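Velel arm rental: the gallery

I've been hiring the Velel arm by the week from Mahuika, and enough of you asked what it's like to live with that I thought I'd put up a little gallery. I'm not an engineer (I sell desk lamps and small lighting bits online) and I wanted something to do the dull, repeated handling when we check stock. The package is the arm, a two-finger gripper, the Multach software and a setup visit, and it comes to 2,660 for the hire period, or 2,082 if you skip the visit and bolt everything down yourself. I didn't skip the visit. Very glad of that!

The job I gave it first was a blue gooseneck desk lamp, partly as we had plenty of them and partly out of mischief, as a shiny round base and a bendy neck seemed a fair thing to throw at a newcomer.

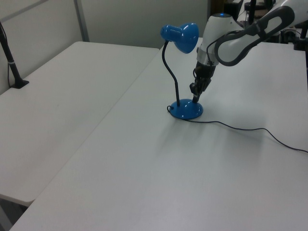 Teaching a new job in Multach is mostly a matter of moving the arm by hand, pressing save, moving it a bit more and pressing save again. My first routine had 12 saved positions and I was ridiculously proud of it, then I went back and took half of them out. You can name each one, and I'd really recommend doing so, otherwise you end up scrolling through a list of numbers wondering which one is "nearly there" and which one is "there". The undo button only goes back one step, which drove me up the wall for a day or two. I've asked Mahuika and they say it's on the list.

Noise is fine, by the way. I can take a phone call next to it without raising my voice. The emergency stop is big and easy to slap, and restarting afterwards takes a couple of minutes (long enough to put the kettle on, not long enough to drink the tea).

Glossy things are still the hardest for the camera side of the software. Matt boxes it gets straight away, but with anything polished I've had to fiddle with the settings, and the Sastance add-on helps a lot there. That's another 718 on top though, so ask for the trial first and see whether you need it. I did, and I've kept it. 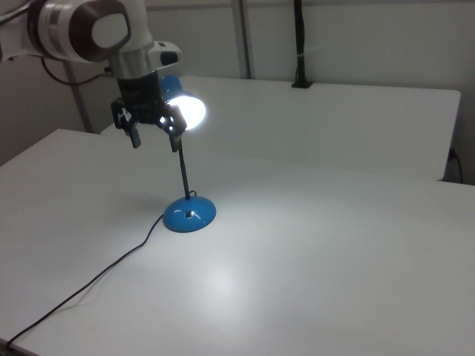

Mahuika demo room, March

One finger behaves as the fixed side and the other does the closing if you set it up that way, and for slim or awkward shapes I find that kinder than having both move at once. Grip force is a simple slider. Start low! I'd like softer pads as standard, as the ones supplied are on the firm side for painted metal, and spares should be cheaper than they are.

Would I hire it again? Yes, and I've booked it for the autumn. Bookings open on a Wednesday morning and the early slots go quickly, so have your dates ready before you ring.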